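Ticket: spare finger pads + second gripper set, budget question
Status: open, waiting on purchasing
Queue: Lab equipment
Raised by: Fuseini Tsikata

Need a decision on pads before the November order closes. Current quote from Gakavik is 29 per pair, min order 21 pairs. Stedent sells singles but wants 2 weeks and shipping on top. Budget line left for consumables is 2000, and that has to cover cables too.

Update, Saturday: checked the hand-held unit on the bench. Fingers open, nothing between them.
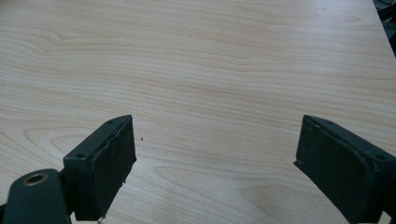
Pads are the only thing I'd replace now. Arms can stay, no money for full fingers this round. Left pad is the worse one, rubbery facing looks frayed or peeling on the right-hand edge and down near the bottom. Right one has scuffs and gray smudges, lip a bit chipped. Would still buy both sides so they match.

Open questions:
- does Gakavik pair price include screws? quote dosen't say
- can we split the min order with the Nutsugah project, they run the same fingers
- Bistotance wants a second complete set, is that their budget or ours??

Reply from purchasing, 4:10 pm: split order OK if one PO. Screws not included, ask for a seperate line. Second set needs its own request, don't put it on this ticket.

Me: ok. Asked Gakavik for revised quote w/ screws. Mailed Nutsugah re split, no answer yet. Taking the second set off here, will open new ticket once Bistotance sends a cost code.

Holding Stedent as fallback. Do not close.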